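Round table

A round table is a table with a circular top, used for dining, meetings and games.

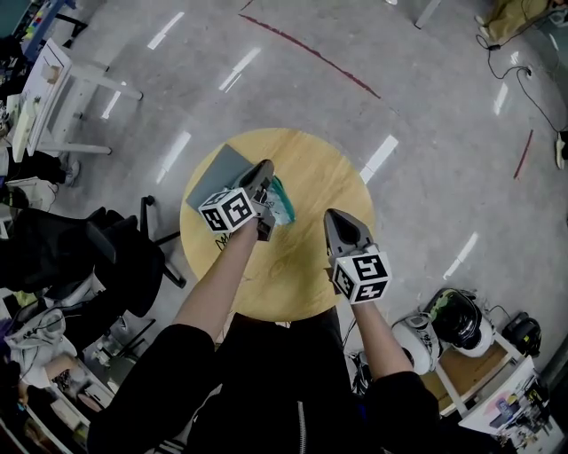 Most have either a single central pedestal or four legs set in from the rim. Pedestal types leave more room for knees but need a heavy base to keep from tipping. A top 40 inches across seats two to four people, and one of 6 feet seats eight to ten.

Making

Solid tops are glued up from boards and cut to shape after the glue has cured. Wood moves across the grain with changes in humidity, so an old top often measures slightly wider one way than the other. Drop-leaf versions fold down on 2 sides for storage.

In Trondham, the Navitz workshop made pedestal tables for inns and sold 600 of them before it closed. Several remain in the town museum.

See also: Drop-leaf table, Gateleg table, Pedestal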